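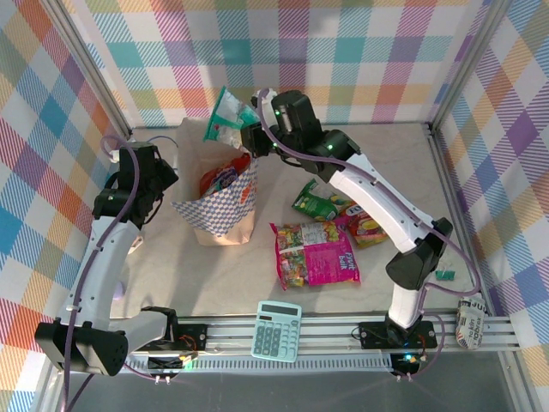

The fossil trees at Plinlow stand upright in the quarry face, and people have been arguing over them for as long as the quarry has been open. The tallest passes through two metres of sandstone and shale without tipping to either side. It takes a while to pick out, as the face is badly jointed. Bedding runs one way and cracks run the other, and a newcomer sees mostly a grid. Once you have found one trunk the others come more easily.

There are 12 of them on the current map. They are casts, which means the wood itself has gone and what remains is the sand that filled the hollow bark. Most belong to the giant clubmosses that grew in the coal swamps. A thin film of coal still clings to the outside of some, and near the base of the best one the bark pattern is sharp enough to take a rubbing from.

The question is how fast the sediment came in. A dead clubmoss does not stand for long in a warm swamp. The soft inside rots first, then the bark gives way. So a trunk buried upright to any height has to have been buried before it could fall, and everyone who has worked at Plinlow agrees on that much. They part company over what follows from it.

Tegwen Humphreys has been mapping the face for her doctorate. She thinks the trees drowned where they grew, when the ground sank and a river broke its banks, and that the sand arrived in a run of floods spread over decades at most. Her main evidence is under the trunks. Below several of them the rooting organs spread out into a pale clay, with the fine side rootlets still attached and pushing through the layers.

"If you wash a tree down a river, you might keep the stump," she says. "You don't keep rootlets going out sideways through undisturbed mud. I spent most of a wet August on my knees looking at those."

Geert Van Rooij takes a different view. He is a retired civil engineer who lectures to church groups, and he holds that the trunks were carried in and set down by a single great flood, the one described in Genesis. He has visited the quarry many times and knows it well. He points out that floating stumps can come to rest upright, with the heavy root end down, and that this has been seen in modern lakes. He also says that the roots at Plinlow look broken off in places.

Humphreys accepts both points. Some of the stumps in the upper sandstone have snapped roots and sit at odd angles, and she has marked them on her map as transported. Her objection is to treating the whole quarry as one event. Between the lower trees and the upper ones there are 70 centimetres of mudstone containing mud cracks, a thin coal and a second set of roots, and she does not see how those could form under a flood in progress.

Van Rooij is not sure that they are mud cracks. He has suggested they opened under water as the mud shrank and settled, and there is a respectable literature on cracks of that kind. The two of them have stood in front of the bed together and not settled it.

The person who may do so is Liesbeth Claeys, a sedimentologist who came to Plinlow for a week to look at the mudstone and stayed a good deal longer. She has cut thin sections across the cracks. Cracks that form in air tend to taper downwards and fill from above with whatever blows or washes in next. Those formed under water are usually less regular and do not often join into polygons. Her first samples look like the drying sort, but she wants more from the eastern end before she writes anything down.

"The cracks I have seen are good ones," she says. "I have not seen enough of them."

Her slides are being kept in the Prasar collection, where anyone can ask to look at them, and Van Rooij has already put his name down.

How long the whole face represents is harder. Estimates for the lower trees alone depend on how quickly the ground was sinking, and Claeys will only say that the mudstone with its coal probably needed over 500 years. She does not like being pressed on it. Peat grows at different rates in different swamps, and it is squeezed to a fraction of its thickness on the way to becoming coal, by an amount that also varies.

Meanwhile the trees themselves are weathering. Two of the upper casts have lost their coal film since the first photographs were taken, and frost has opened the joint behind the tallest. Tonantzin Barrera, who looks after access to the site, has had the foot of the face fenced and asks visitors to stay on the old tramway. Groups need to write ahead. The path is steep at the northern end and slippery after rain, and the best light on the trunks is in the morning.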